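Speaker notes – Two Arms, One Shelf: a term with the clock task
Student robotics club, open evening, July 20, 2022

Slide 1. Title

Wait for the door to close. Say who the club is and that we meet in the back workshop at Nerkaso. Thank Tratska for the parts money. Mention that the talk is short and that questions can come at any time, except during the video on slide 7, where the sound is loud.

Slide 2. What the club does

We are a student club. There were 11 of us at the start of the year and 10 by the end. Most had never programmed anything that moves. We pick one project per term and write it up at the end, even if it is unfinished. Last term was a line-following cart. This term it was two arms working in the same small space.

Slide 3. The task

The rule sheet comes from the Bestunard student challenge. Clocks start in different spots, some on the floor, and the arms have to put them on a small two-level shelf at the back. A clock counts if it stays where it was put after the arm lets go. Either arm may be used. The arms may not touch each other.

Say the rule about touching twice. People ask about it every time.

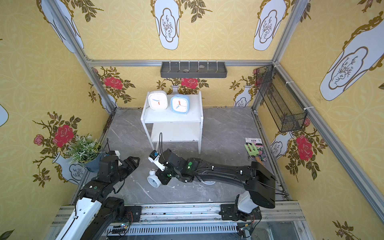
The right arm holding a twin-bell clock in front of the shelf.

Point out the two square clocks on top of the shelf. Then point out how little room there is between the clock and the floor. Most of our trouble this term came from that gap.

Slide 4. Why clocks

The rule sheet lets each team choose its objects. We voted for clocks. The square ones have flat sides and are easy to grip. The twin-bell ones are hard. They are round, they have feet, and the bells stick out where you would like to put a finger. A clock lying on its back needs a different approach from one standing up, and a clock that has tipped over can end up facing any direction.

If there are younger kids in the room, pass the spare clock around here. Get it back before slide 6.

Slide 5. How we drive the arms

Each arm is driven by a person first. We record the motion, then train a program on the recordings. By the end of term we had 1,715 recordings. Not all of them were good. We kept the bad ones in a separate folder and labeled them, which took longer than making them.

Two people drive at once, one for each arm. They have to talk. In the first weeks nobody did, and both drivers went for the same clock. Now the left driver calls out the target and the right driver repeats it back. It sounds silly in a quiet room but the number of stopped runs went down.

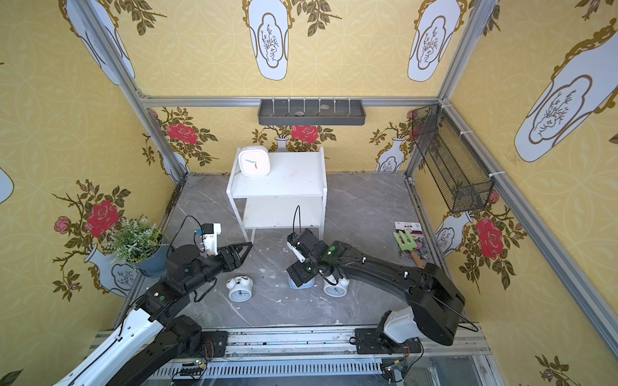
The other habit that helped was going slower over the last inch. New drivers come down fast, hit the bell, and push the clock away. We tell them to stop above it, check the fingers, and then go down. There is a sheet taped to the desk that says the same thing in large letters.

Slide 6. What went wrong

Keep this one honest and do not rush it.

– Cable snags. The wrist cable stands up in a loop, and a loop can catch. We added clips along the arm. This fixed most of it.
– Calibration drift. After a bump, one arm would be off by a small amount all evening. We now check it before every session with the Mwakalinga test sheet, the one with the printed crosses.
– The lower level of the shelf. Getting a clock onto the top is fine. Getting one underneath means coming in low and nearly flat, and the wrist does not like it. Of the people who tried, 3 could do it every time.
– Busy background. The wallpaper has roses and white vases on it, and the clocks are white too. Our first program looked for white shapes and went straight for the walls. We rewrote that part.

Slide 7. Video

Play it all the way through. Do not talk over it. If it fails to load, skip to the next slide and describe the run in one sentence.

Slide 8. Where we are now
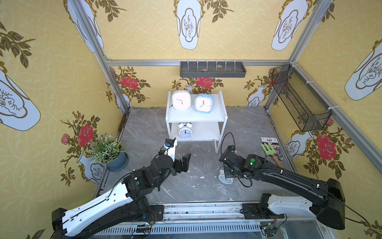

The trained program can do the square clocks on the top level by itself. It can pick up a twin-bell clock if the clock is standing. It cannot yet deal with one that has fallen over, so a person takes over at that point. We count those runs separately in the write-up.

If somebody asks for a success rate, say it is in the write-up and depends on the starting layout. Do not guess a figure on the spot.

Slide 9. Next term

We start again in September. The plan is to keep the same task and work on fallen clocks and the lower level. We would also like a second pair of driving handles so that new members can practice without stopping a session. Tratska has the request.

No experience needed to join. The sign-up sheet is by the coats. Leave this slide up during questions.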